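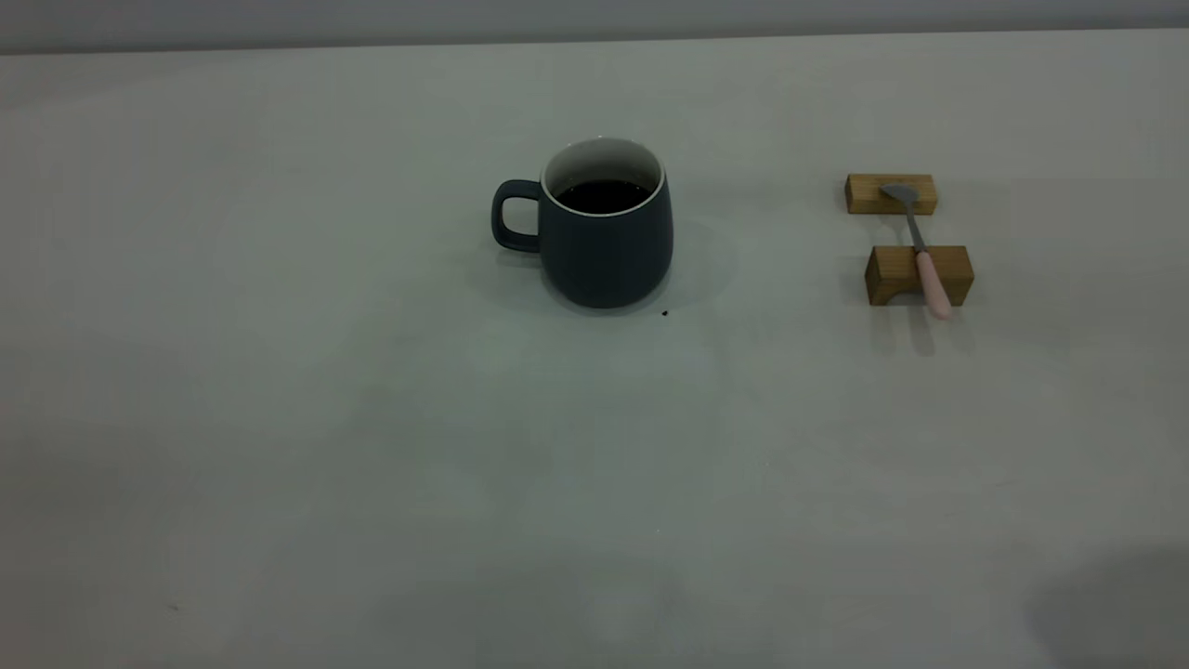 Stirring station: mug, spoon, two wooden blocks.

1/ We're putting together next year's equipment budget at Abdella and I said I'd write up how it's going. Small team, small pot of money, one bench arm to buy. Posting it in pieces as I get time.

2/ The task is stirring a drink. Pick up the spoon, stir, put the spoon back. It sounds like nothing much, but it covers most of what our customers ask for: a thin tool, an open container and something that spills.

3/ The quote for the arm itself is the easy part. Everyone looks at that figure first. We've got two on the desk, one from Vonham and one from Skuneo, and they're close enough that the arm won't decide it.

4/ The extras will decide it. Vonham include the mounting plate and the cable set. Skuneo charge for both, and the plate is 260 pounds. Their gripper fingers come in the box though, and Vonham's don't.

5/ Fingers matter more than I'd allowed for. A spoon handle is rounded and a bit tapered, so flat hard fingers want to slip on it. Soft pads cost more and wear out. Put pads down as a yearly cost and leave them out of the purchase line.

6/ The spoon rest cost us next to nothing. Two bits of wood, bowl on one and handle on the other, so the spoon is up off the table and the fingers can get round it. I had a proper machined holder in the first draft of the budget at 414 pounds. Took it out.

7/ If you're doing the same, try blocks before you pay for a fixture. You'll learn what height you need, and you can send the supplier a real measurement if you do order one later.

8/ Mugs. Buy spares of the same one, all at once. Ranges get dropped and then you're looking for a match for months. Ours is dark outside and white inside, and I'd pick that again, as the rim shows up well against the coffee.

9/ Table. We priced a new one and then kept the one we had. Pale, matt, plain. Shiny tops give the camera trouble and you end up spending on lights to fix it. The money went to a second power supply.

10/ Liquids need their own line. Cloths, a tray, sleeves for the arm, a cover for anything electrical under the bench. Last year we had all of that under "sundries" and ran out of sundries by March.

11/ Someone asked about service contracts. Vonham's is yearly, with a loan unit if yours goes back. Skuneo's is pay as you go and the workshop is in Dumasbridge, so we could drive it over ourselves. I'm leaning towards pay as you go for the first year.

12/ Delivery: one says 60 days from order, the other won't commit until the deposit is in. I've planned on the slower of the two and booked no customer work against it.

13/ Training is the line people cut first. I've kept it in. Two people for one day, on our own bench with our own mug and spoon. The supplier's demo kit is always nicer than what you've got at home.

14/ Also in the sheet and easy to forget: insurance change, electrical testing, a stool at the right height, and a lockable cupboard for the controller.

15/ Still to settle: whether we buy the wrist sensor now or later. It would help with knocking the spoon against the side of the mug. It's also the dearest single add-on from either firm. I've asked both for a price to fit it afterwards.

16/ Skuneo have replied on that one, and fitting later costs the same plus carriage. So it moves to next year's list. Waiting on Vonham.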